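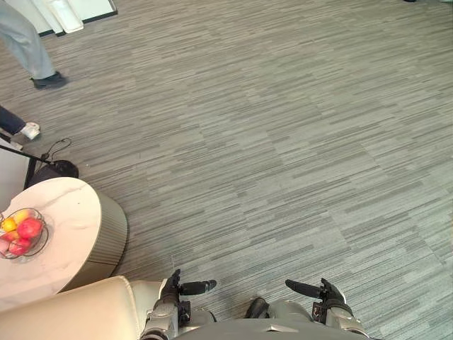
Replacing a stained or worn carpet tile

Carpet tiles can be swapped one at a time, and a single tile takes less than half an hour once you have the old one loose. The steps below apply to tiles put down with pressure-sensitive adhesive or corner tabs. If yours were laid in hard-set glue, see the note at the end.

What you need

Utility knife with a new blade
Stiff 75 mm scraper
Vacuum with a crevice tool
Tackifier or adhesive tabs
A spare tile, ideally from the original batch

Matching the tile

Turn a spare over and look for the arrow on the backing. All arrows point the same way in a straight (monolithic) layout. In a quarter-turn layout each tile is rotated 90 degrees from its neighbour, and on a striped pattern this gives a checkerboard. Our office in Hirnmont uses Nondwood tiles in colour 147, and a box bought two years after the first one was noticeably darker. If you have no spares, take a good tile from under a filing cabinet and put the new one there.

Removing the old tile

1. Vacuum the tile and its neighbours, running the crevice tool along the seams.

2. Push the scraper into one corner and lever gently. Don't start from the middle of an edge - the backing can tear.

3. Once the corner is up, pull it slowly toward the opposite corner, keeping the angle low. Hold down the neighbouring tiles with your other hand. 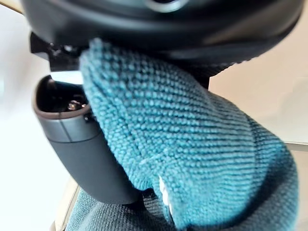 4. Scrape any lumps off the subfloor and vacuum again. A thin tacky film can stay.

5. Check for moisture. If the subfloor is damp, leave the space open overnight and find the source before going further.

Laying the new tile

6. Dry-fit the tile with the arrow in the right direction. It should sit snug without bowing.

7. Apply tabs at the corners, or roll on a thin coat of tackifier and wait until it turns clear.

8. Set two adjoining edges first, then lower the rest. Brush the pile away from the seams so it doesn't get trapped.

9. Press down firmly from the centre outward and keep chair casters off it until the next morning.

Hard-set glue

Cut the old tile into strips and lift them with a long-handled scraper. Grażyna Pietrzak did 11 tiles this way in our back hallway in August and went through two blades. Patch any gouges in the subfloor with levelling compound and let it cure before laying the new tile.

Page maintained by Yamila Ocampo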